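Trier des processeurs d'occasion : boîtes, blisters, rangement

Dernière mise à jour : 13 mars 2024

villa_nord
Bonjour à tous. J'ai récupéré un lot de 173 processeurs de bureau au démontage de postes Kerov. Tout est arrivé en vrac dans deux cartons, avec de la pâte thermique sur presque tous. Je voudrais les classer par modèle avant de les tester. Vous faites comment pour le rangement ? J'ai regardé les plateaux Clastska mais à 30 euros pièce je réfléchis.

pignon42
Des blisters à clapet. Un processeur par blister, étiquette dessus avec la référence, et tu mets le tout debout dans une boîte à chaussures. J'en ai fait passer 2 560 comme ça depuis novembre, trois abîmés en tout.

soudure_froide
Pas d'accord pour les blisters. Quand il faut ressortir une pièce pour relire le marquage, on ouvre, on referme, et au bout d'un moment le clapet ne tient plus. Je préfère des casiers ouverts, un par famille, et on nettoie le capot avant de ranger. Sur les Intel le texte est gravé très fin, avec un reste de pâte dessus on ne lit rien.

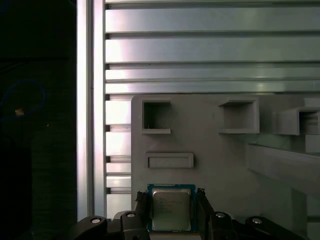 Processeur Intel tenu par les bords, casiers gris derrière.

soudure_froide
Pour la prise, toujours par les deux côtés opposés, capot vers soi. On lit la gravure sans toucher le dessous. Et pour les casiers, du plastique gris clair me va bien, on voit tout de suite s'il reste quelque chose au fond.

villa_nord
Les casiers ouverts, ça ne prend pas la poussière ?

soudure_froide
Si. Je mets un couvercle le soir.

pignon42
Un couvercle ne change rien si les pièces se touchent au fond. Un casier avec 11 processeurs empilés, c'est 11 processeurs qui frottent. Pour le tri je veux bien, pour le stockage non.

mat_clinum
Les deux méthodes se défendent, ça dépend du temps que ça reste en place. À l'atelier Clinum on trie en casiers puis on passe en plateau alvéolé le jour même. Pour le nettoyage : alcool isopropylique, chiffon non pelucheux, et on laisse sécher à plat. Attention aux modèles qui ont des broches dessous, ceux-là ne vont jamais dans un casier sans mousse antistatique.

villa_nord
Je n'ai que des modèles à plages de contact, pas de broches. Donc casiers pour trier, blisters après ?

mat_clinum
Oui. Note aussi la référence complète, pas seulement le nom commercial. Deux puces qui portent presque le même nom n'acceptent pas forcément les mêmes cartes mères.

soudure_froide
Je reste sur les casiers, mais pour de la revente les blisters sont plus pratiques à expédier, je te l'accorde.

pignon42
Prends-en dix de plus que prévu. Il y a toujours des clapets fendus dans le paquet.

villa_nord
Merci. Je commence par le nettoyage ce soir et je posterai la liste des références quand j'aurai fini le premier carton.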